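2024年1月5日　曇り、夕方から小雨

9時に起きた。休みは今日までなので、北側の部屋の壁紙を進めることにする。年末に古い紙を剥がしたきり、下地の石膏がむき出しのまま年を越してしまった。寝室から荷物を運び込むつもりだったのに、その荷物が廊下に積んであるせいで、毎朝からだを横にして洗面所に行っている。

朝食はパンの残りとゆで卵。コーヒーの粉が切れていたので紅茶にした。暖房を入れたら管がまたカンカン鳴った。空気抜きの鍵が見つからない。引っ越してきたときに台所の引き出しに入れたはずだが、出てきたのは古い電池と輪ゴムと、何に使うかわからないネジだけだった。ネジは捨てずに戻した。

午前中は下地の続き。窓の下に、剥がすときにヘラでえぐってしまった箇所があり、暮れに埋めたパテが痩せてへこんでいる。もう一度薄く盛った。厚く一度で済ませようとすると表面だけ乾いて中が柔らかいまま残る。前の家の階段でそれをやって、半年後に同じところへひびが入った。今回は薄く二度、必要なら三度やる。待っている間に、反対側の壁の細かい穴を埋めた。前に住んでいた人は絵を掛けるのが好きだったらしく、釘の穴が目の高さに並んでいる。下の方にもいくつかあって、こちらは何を掛けていたのか見当がつかない。

剥がした紙の下から、さらに古い紙の切れ端が出てきたことを書いておく。ドアの枠の裏に指の幅ほど残っていた。緑の地に茶色の細い線で、葉なのか羽なのかよくわからない模様。上から二度、別の紙が貼られて、その上にペンキが塗ってあった。切れ端は封筒に入れて、家の書類の箱にしまった。残したところで使い道はないが、次に住む人が見るかもしれない。

パテが乾くまで時間があるので、昼前にNarteyへ買い出しに行った。Narteyは川の向こうの金物屋で、年明けの営業は短縮だった。駐車場は空いていて、入口に売れ残りの飾りが箱のまま置いてあった。買ったのは、

紙やすり、細目
刷毛（糊用、幅の広いもの）
カッターの替え刃
下げ振りの糸
洗濯ばさみ
コーヒー

コーヒーは金物屋のレジの横に置いてあった。高いが、もう一軒回るのが面倒だった。替え刃は多めに買った。濡れた紙は切れ味の落ちた刃だとすぐに引っかかって裂ける。裂けるともうその一枚は使えない。糊はPremanceの粉末を暮れに買ってあるのでそのまま使う。袋の裏の説明は字が小さく、老眼鏡をかけても読みにくいので、水の量だけ太いペンで袋の表に書き写した。

帰り道、橋の手前の信号が点滅になっていた。工事の看板が出ていて、今月いっぱいは片側だけの通行らしい。Skandsteadに越してきてから、この橋が普通に通れた時期のほうが短い気がする。

昼は昨日のスープを温めた。豆が煮崩れてほとんど粥になっていたが、味は昨日よりよかった。食べながら、壁紙の割り付けを紙に書いた。前回の家では割り付けをせずに端から貼り始めて、最後の角で柄がまったく合わず、本棚を置いてごまかした。今度の部屋は角に本棚を置く予定がないので、ごまかせない。
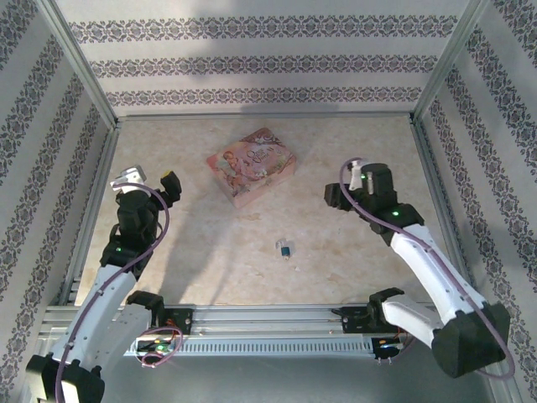

割り付けで一番迷っているのは、柄をどの高さから始めるかだ。買ってあるのはFlurkitzの紙で、柄の繰り返しは76センチ。縦に長い繰り返しなので、天井のところで花の途中から切れるか、きれいに一周して見えるかが、最初の一枚の位置で決まってしまう。天井は水平ではなく、窓側に向かって下がっているから、天井際に柄の区切りを持ってくると傾きが目立つ。写真の壁のように、オフホワイトの地に灰紫の飾り帯が横に通っている柄だと、この問題はもっとはっきり出るだろう。メダイヨンと花の唐草が帯の中で繰り返していて、奥の壁も左右の壁も同じような紙だから、うちの傾いた部屋でやるなら、角をまたぐ帯の高さに一番神経を使うことになる。あの写真では角に銀色の金属の柱が立っていて、紙と紙がじかに隣り合わないようになっている。うちの角にも細い見切り材を入れる手はあるかと考えたが、窓の横の角は配管の箱がすぐそばまで来ているので納まりが悪い。結局、柄の区切りは天井から少し下げて、傾きは何もない地の部分で吸収させることにした。

横の帯が入った紙は、実は店で最後まで候補に残していた。低い位置に一本通っていると部屋が落ち着いて見えるのはわかる。ただ、この部屋の窓は腰より低いところから始まっていて、帯がちょうど窓台の線とぶつかる。窓台の少し上に帯が来るのも、少し下に来るのも、どちらも気持ちが悪い。それで縦に伸びる蔓草の柄にした。色は青みのある灰色。見本帳で見たときより、届いた実物のほうが暗かった。冬の午後の光で見ているせいかもしれないので、春まで判断は保留にする。

窓と角の間の壁は、幅を測ったら162センチだった。暮れに測ったときの控えと違っている。控えのほうは巾木のところで測った数字で、今日は目の高さで測った。つまり壁が上と下で同じ幅ではない。もう一度、下から順に高さを変えて測り直し、一番広いところに合わせて裁つことにした。足りないよりは余って切るほうがいい。

紙は9本ある。計算ではそれより少なくて済むが、柄合わせで捨てる分が読めないので余分に買った。全部のラベルを見て、製造番号が揃っていることを確かめた。前に一本だけ番号の違うものが混ざっていて、貼ってから色の差に気づいたことがある。昼間はわからず、夜に電灯をつけると、そこだけ少し黄色く見えた。今回は箱から出した時点で確認し、ラベルは捨てずに封筒に入れた。緑の切れ端と同じ封筒。

午後、パテにやすりをかけた。粉が出る。ドアの下の隙間に濡れた布を詰めておいたのに、廊下の荷物の上にうっすら白いものが積もっていた。箱の中は無事だったが、上に置いていた冬の帽子ははたいてもきれいにならず、洗うことにした。掃除機の袋も替えどきだ。これも買い物の紙に書く。今日行ったばかりなのに。

やすりのあと、壁を固く絞った布で拭いた。手で触って粉がつかなくなるまで拭くと、思ったより時間がかかる。窓の下のパテは光を横から当てるとまだ縁が見えたので、もう一度だけ薄くのばした。柄のある紙だから見えないだろうとは思ったが、朝の光は真横から入る部屋だ。

そのあと、余った古い紙の裏で糊の練習をした。水を先に量って、粉を少しずつ振り入れながら混ぜる。最初は急いで入れすぎて玉になり、ざるで漉した。台所のざるを使ったので、すぐに洗った。糊が落ち着くまで置いてから塗って、畳んで、少し待って、ベニヤの端切れに貼ってみた。端は浮かない。真ん中に気泡が残ったが、刷毛で外へ追い出したら消えた。待つ時間が短いと、貼ってから紙が伸びて皺になる。今日の練習では皺は出なかった。寒い部屋なので、本番では待ち時間をもう少し長く取ったほうがいいかもしれない。

下げ振りで縦の線も引いた。最初の一枚はドアの横から始める。教本には窓から始めろと書いてあるが、この部屋に入って最初に目に入るのは窓ではなく、ドアの正面の壁だ。最後に柄が合わなくなる場所はドアの上の短い部分に持ってくる。そこなら振り返らないと見えない。糸がなかなか止まらず、しばらく脚立の下で座って待った。窓からの隙間風で揺れていたらしい。窓枠に古いタオルを当てたら止まった。窓の隙間は別の問題として、また紙に書いた。

線を引いてみると、ドアの枠も垂直ではないことがわかった。上に行くほど壁側に倒れている。枠の横の一枚は、広めに裁って現物に合わせて切るしかない。家が古いのだから仕方がないのだが、天井、壁の幅、ドアの枠と、測るたびに何か出てくる。測らなければ気づかずに暮らせた。

夕方、雨になった。洗濯物を取り込んで、乾いていない靴下を部屋の暖房の上に並べた。買ってきた洗濯ばさみは、紙を吊るして糊をなじませるためのつもりだったが、先に靴下に使った。管はまだ鳴っている。

夕食はじゃがいもと玉ねぎを焼いたもの、それに酢漬けの残り。食後に買い物の紙を清書した。

掃除機の袋
窓の隙間テープ
暖房の空気抜きの鍵
卵

それから職場に返す書類に目を通した。休み前に持ち帰って、一度も開いていなかった。大したことは書いていない。倉庫の棚の番号が変わるという通知と、駐車許可証の更新の申込書。申込書には車の番号を書く欄があり、覚えていないので外まで見に行った。雨は細かく、上着はいらなかった。

寝る前に北の部屋をもう一度見た。窓の下のパテは端から乾いて白くなり、真ん中はまだ灰色。明日の夜には最後のやすりがけができると思う。貼り始めるのは次の休みになる。それまで廊下の荷物はこのまま。せめて洗面所の前の箱だけでも動かそうと持ち上げたら、下から空気抜きの鍵が出てきた。管の空気は明日抜く。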